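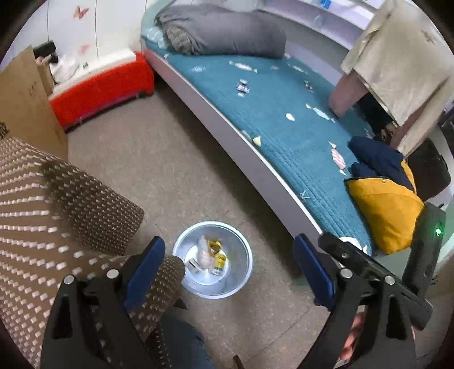

Un dormitorio con la cama curva, el cojín marrón y la caja roja junto a la pared.

Inicio · Opinión · Casa · Consumo · Archivo

Contra la caja bonita

Desconfío de las cajas de colores. Lo digo con la autoridad que da haber comprado demasiadas y con el rencor de quien todavía guarda tres vacías dentro de otra, encima del armario, esperando una función que no llega. La caja roja de la foto es un ejemplar típico: color vivo, bordes blancos arriba, apoyada en el suelo contra la pared. Y encima, claro, cosas. Unas cosas blancas que podrían ser unas zapatillas o un bolso, no me atrevo a jurarlo. Lo que me interesa es que están encima y no dentro.

Ahí empieza mi sospecha. Toda caja de almacenaje promete un interior y acaba ofreciendo una superficie. Se compra para esconder y termina funcionando como mesa baja. En mi casa ocurre siempre en el mismo orden: primero dejo algo sobre la tapa «un momento», luego dejo otra cosa, y al cabo de un mes abrir la caja exige una mudanza en miniatura. Lo que hay dentro pasa a la clandestinidad. He vuelto a comprar un cargador, dos veces unas tijeras y un disfraz infantil que ya tenía.

La industria del orden conoce perfectamente este mecanismo y vive de él. En diciembre me llegó el catálogo de Skomico, 67 páginas de dormitorios en los que no duerme ninguna criatura. Hay cestas con etiquetas, separadores para los separadores y un texto que asegura que bastan 20 minutos diarios para «recuperar la calma del hogar». Hice la cuenta, porque soy de los que hacen la cuenta: son más de dos horas a la semana dedicadas a mover objetos de un sitio a otro para que parezca que no los tenemos. Prefiero leer. Prefiero, si me apuran, mirar la pared.

Sobre todo si la pared tiene mariposas. Las de la foto son vinilos, una rosa que se ve bien y otra más tenue, y me parecen lo más razonable de la habitación. No guardan nada. No prometen nada. Se pegan y ya está, ocupan el grosor de una pegatina y alegran una pared pálida. Cualquier consultora de interiores las mandaría retirar por infantiles y pondría en su lugar una repisa, que a los quince días tendría encima un vaso, una goma del pelo y el mando de algo.

Luego está el cartón. Hay en la imagen una pieza alta, de pie contra la pared, con unas marcas impresas que apenas se distinguen, y me ha dado una alegría reconocerla, porque en mi pasillo hay una prima suya. La mía es el embalaje de una estantería Tedix y lleva ahí más tiempo del que la estantería aguantó montada. ¿Por qué no la tiro? Por si hay que devolver el mueble, me decía al principio. Después, por si hay que pintar y conviene proteger el suelo. Ahora no me digo nada. El cartón grande tiene una paciencia admirable, se apoya, se calla y espera a que dejemos de verlo.

Sé lo que se me va a contestar: que el desorden agobia, que un suelo despejado se barre mejor, que los niños aprenden de lo que ven. Acepto lo del barrido. Lo demás lo oigo repetir mucho y casi siempre a quien vende algo. La aplicación Lamau, que probé por consejo de una amiga muy convencida, propone fotografiar cada rincón de la casa y puntuarlo. Mi dormitorio sacó un 4. No decía sobre cuánto, y tampoco quise averiguarlo. Desinstalé el invento antes de llegar a la cocina.

Tampoco me convence el bando contrario, el que hace poesía del caos y enseña la ropa tirada como si fuera un rasgo de carácter. Un suelo lleno de trastos es incómodo, se tropieza uno de noche y se pierden los pendientes. No hay ninguna gracia en ello. Lo que discuto es que la solución se venda en forma de recipiente. Cuando mi suegra quiere despejar un cuarto hace algo que no aparece en ningún catálogo: saca cosas de la casa. Las regala, las lleva al punto limpio, se las endosa a un sobrino. Solo entonces pregunta si hace falta una caja, y por lo general no hace falta.

A los muebles grandes les tengo más respeto. Una cama de armazón claro y curvo como la de la foto ocupa media habitación y no disimula. El cojinazo marrón, con sus hileras de rectangulitos blancos, tampoco: sea brazo de sofá, asiento o puf, ha venido a que alguien se siente. Los muebles Hourani que heredé de mis padres tenían esa misma franqueza. Eran enormes, feísimos, y servían para una sola cosa.

Esta tarde pensaba bajar el cartón al contenedor. Lo he movido para pasar la escoba y lo he vuelto a apoyar en el mismo sitio, un poco más recto.

Compartir 67 · Comentarios 20

Anterior · Siguiente · Volver a Opinión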